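Lists Archive Search Log in

[radska-users] Re: jerky motion at chunk boundaries
Tuesday, June 2, 2026
3 replies | 2 people following

Hi all,

Thanks for this, it saved me from going down the wrong road for another week. Quoting the bit I'm answering:

> I'd stop blaming the policy for now. If the jerk shows up at the same
> spot in every chunk, look at what the executor does when a new chunk
> lands. Stock Radska throws away the old chunk and starts the new one
> at index 0, even though the observation it was computed from is
> already stale by the time it gets there. Log the age of the
> observation and plot it next to the joint targets. My bet is they
> line up.
>
> Keyvan Daneshvar

You win your bet. I added two timestamps (one when the observation is grabbed, one when the first action from that chunk goes out) and the gap was 200 ms on a typical cycle, with the odd spike up to 700 when the logger decided to flush to disk at the same moment. Every spike in the gap had a matching kick in the wrist joint. Once I had the two plots stacked I felt pretty silly, because I'd spent days retraining with different smoothing settings and the model had nothing to do with it.

So I did the obvious thing and made the executor skip ahead. It takes the age of the observation, works out how many steps that is, and starts the new chunk from there. Then it blends the next few steps of the old chunk into the new one so there's no hard switch. The patch is tiny, mostly in the Pastor scheduler (the bit that hands targets to the arm driver), plus a config flag so people can keep the old behavior if they depend on it. I don't know why anyone would, but I've been wrong about that before!

I'm working on the kitchen table setup, the one with the pan, the colander and the toy oven, and it's a good place to catch this kind of thing. The colander is my favorite target for timing bugs -- it has a thin rim, so a late target means you come down on the wrong side of it. 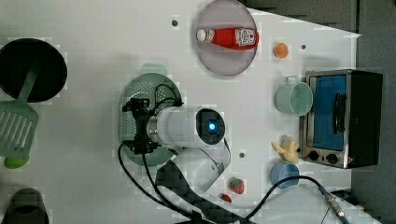

Does skipping ahead mean you can leave the camera and the arm on separate clocks? Only if you measure the offset between them first and keep checking it, because an offset you don't know about goes straight into the observation age and you end up skipping the wrong number of steps.

I learned that one the hard way. My camera stamps come from the capture box and the joint stamps come from the driver, and the two had drifted apart enough that some of my observation ages came out negative. The scheduler happily took a negative age and started reading from before the beginning of the chunk. It's clamped to zero now and prints a warning, but please sync your clocks anyway, the warning gets old fast.

A few loose ends, in case somebody wants to pick one up:

The blend is a plain linear ramp on joint targets. It's fine for the arm but a bad idea for the gripper, which ends up half closing and then opening again when two chunks disagree. I've left the gripper out of the blend and let it switch straight over. Better ideas welcome.

Replay is still broken for old logs. Anything recorded before issue 822 was merged has no capture stamp, so there's no age to compute. I could fake one from the frame rate, but then you'd be testing my guess and I'd prefer the tool just refuse.

I haven't tried it with the Nilham planner in the loop. Keyvan, you have that running, don't you? If the planner holds targets back while it checks for collisions, that delay needs to be counted too, and I don't think the message has a field for it yet.

The patch is on my branch as pull request 1694. It has tests for the skip and the clamp but none for the blend, which I only checked by eye on plots (and by listening -- you can hear the difference in the wrist). If you try it on another arm, send me the age plot along with whatever goes wrong, otherwise I'll just be guessing.

Oh, and the docs page on Drunanach still says index 0 is always the first action sent. I'll fix that once the patch is in, unless someone beats me to it.

> Also, what's your chunk length these days? The default was picked for
> a much slower model.

Still the default. I'll try a shorter one next and report back on this thread.

Previous message Next message Thread index Reply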